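Good practice for hand-held gripper recording: my project report

So, what did I end up doing all term? I picked the dull-sounding topic – rules – and I'm really glad I did! The Wirnine project already had plenty of people training robot arms, but the house rules for recording at home ran to one page, and half of it was about charging.

What I did
I read the Rornden lab guide twice, then went through 332 clips and marked each one against my own draft rules. I threw out 41 of them, mostly for jaws closing too fast (guilty, a few were mine).

The rules I'd keep
1. Ask everyone in the home first, and put away post, photos and screens.
2. Open the jaws fully before you get near the cloth. You want both finger pads in view, one either side of the pile.
3. Leave clothes as they are. Fluffy fleece on top of flat folded layers is a good test, so don't swap it for something easier. 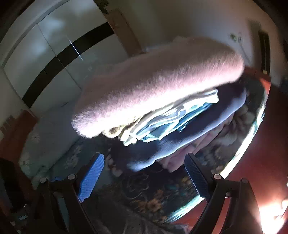

4. Check your lamps. A bright glare low in the corner can spoil a clip, and I was far too relaxed on this one until February.

What I'd change
Rule 3 needs splitting up, I think, as patterned bedspreads want a line of their own. I'd also cap a session at 35 minutes – my wrist was sore every Tuesday.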